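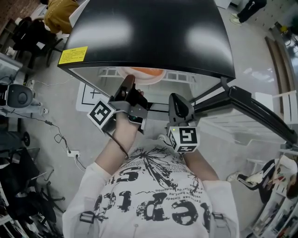

Filed under: Grant Reports / Community Workshops

Progress report to the Matoušek Fund: Clilldale Joinery Training Program, second reporting period

The program teaches hand-tool and machine joinery to adults in Clilldale and Pallden. This report covers the period ending in April and follows the headings in the grant agreement.

Enrollment and attendance. The program enrolled 114 learners across both sites. Learners completed 452 bench hours in the introductory course, which covers marking out, sawing to a line, and the mortise and tenon. The Saturday session at Pallden remains full, and a waiting list has been opened.

Equipment. Of the award, $3000 was set aside for workholding and sharpening. The program bought 2 Leritz bench vises and a set of water stones with this money. The vises are installed at Clilldale. Delivery of the replacement bandsaw blades is late - the supplier has confirmed a new shipment, and the resawing unit has been moved to the next period.

Materials. Poplar is used for practice joints and white oak for assessed work. Oak prices rose during the period. The assessed piece has been changed from a side table to a small wall shelf with through tenons, which takes less stock and tests the same skills.

Next period. Work will begin on the dovetail course and its written guide. The program requests approval to carry unspent blade funds forward under the existing budget line.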